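03/05/2024, fridge task, sim notebook

Continuing the Penovstead kitchen set. Question for this block: does training on synthetic viewpoints help the policy pick from the upper shelf, or does it only help the detector? The February runs mixed the two and can't be used to answer it. 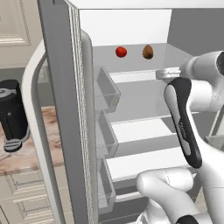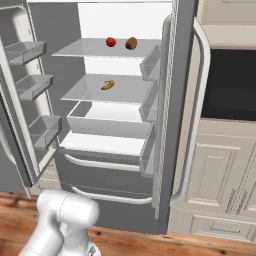 Kitchen scene, fridge open, tomato on the upper shelf in both views.

Setup. Start state is both doors already open, so door opening is out of the score. Target is named in the instruction string ("take the tomato", "take the banana" and so on). Success means the target is clear of the fridge and still held at the end of the episode. Anything else is a fail, including a good grasp of the wrong item. 300 evaluation episodes per condition, same seeds throughout. Item positions are jittered along the shelf and in depth.

Conditions:

- A: baseline, fixed cameras, no viewpoint changes
- B: camera pose jitter on the detector only
- C: camera pose jitter on detector and policy

Training set is 2,160 demonstrations, all from the Doramance planner, none teleoperated. Same demos for A, B and C, re-rendered where needed. Re-rendering is the slow part and took about 40 hours on the shared machine. Do not start another one without checking the queue.

Result so far. A and B can't be told apart on grasp success. B finds the target more reliably when the camera is moved, but the policy then goes to the wrong depth and closes short. C is clearly better on the upper shelf and slightly worse on the middle one. The drop on the middle shelf is small enough that I would not report it without more seeds.

Failure types, from reading the logs for C:

1. Wrist touches the shelf on approach. Planner demos keep very little clearance underneath, and the policy copies them.
2. Tomato rolls on first contact. Friction on the tomato is still the default from the asset pack. Needs setting properly before anyone believes the grasp numbers.
3. Kiwi chosen when the tomato was asked for. Mostly when the two spawn close together.

Type 1 is the most common. Raised the approach height by 7 mm in the planner config and regenerated a small batch to look at by eye. Paths look cleaner, but no policy has been trained on them yet, so no claim.

Also found that the Dridine logger writes the contact time one step late when the physics rate is changed. Harmless for success rate. It does shift the time-to-grasp plots, so the ones in the shared folder should be redrawn. Fixed on the branch, not merged.

Lighting: interior light left at full for all conditions. Tô has a dimmer preset, which I have not tried. Changing it now would spoil the comparison, so leave it for the next block.

To do:

- [ ] set tomato friction, rerun A and C only
- [ ] full regeneration with the raised approach
- [ ] minimum spawn distance between tomato and kiwi as a config option, default off
- [ ] merge logger fix
- [ ] more seeds for the middle shelf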